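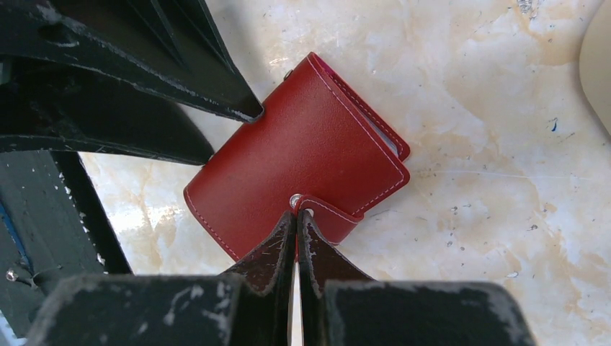 Card holder held closed at the marble-patterned surface

Home | Products | Support | Manuals | Contact

Filed under: Voltberg Two-Arm Cell > Visitor Demonstrations

Section 5. Running the Open-Day Demonstration

5.1 Before Visitors Arrive

1. Start the cell by 8 a.m. and confirm that both arms answer from the operator panel.
2. Check that each purple cable can follow its arm without catching.

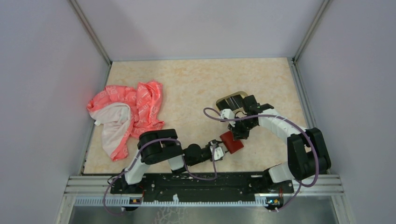

3. Set the demonstration speed to program 312. No other program is approved for use with visitors present.

CAUTION: Visitors must remain behind the floor line while the arms are powered.

5.2 Presenting the Card Holder

1. Place the red leather card holder on the work surface with the strap snapped shut.
2. Bring the fingertips to the lower edge, near the snap, and close them at grip level 2.

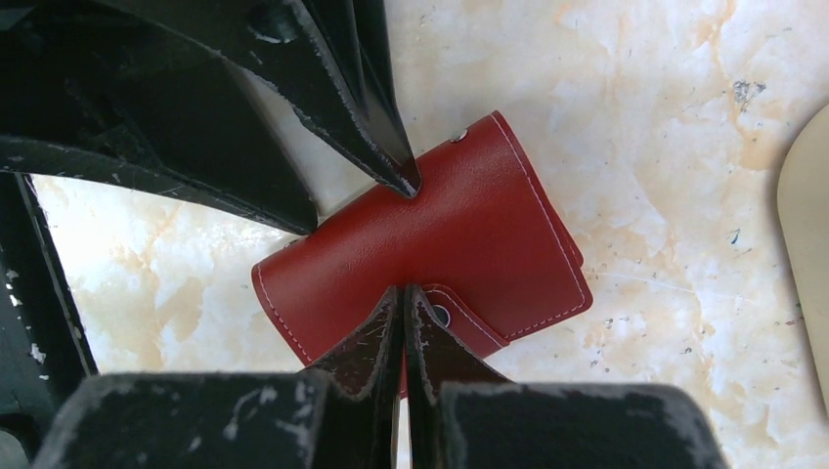
3. Announce the opening step to the group before pressing Continue.
4. Guide one finger to the tab of the strap. The covers may stand partly open, with the plastic sleeves between them.

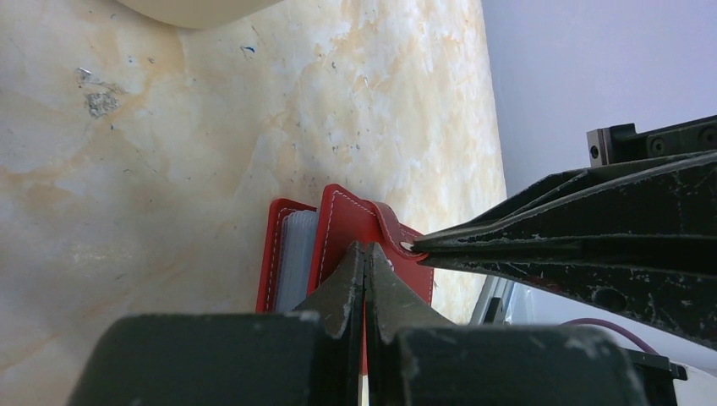
Allow visitors time to ask questions at this point. If the strap slips, press Hold and repeat from step 2.

NOTE: Requests for a Friday visit should be sent to Torquil Mackay, Demonstrations Office.

Related sections
Nallex Operator Panel: Quick Start
Inenetti Finger Pads: Care and Replacement
Pringle Hall Visitor Safety Rules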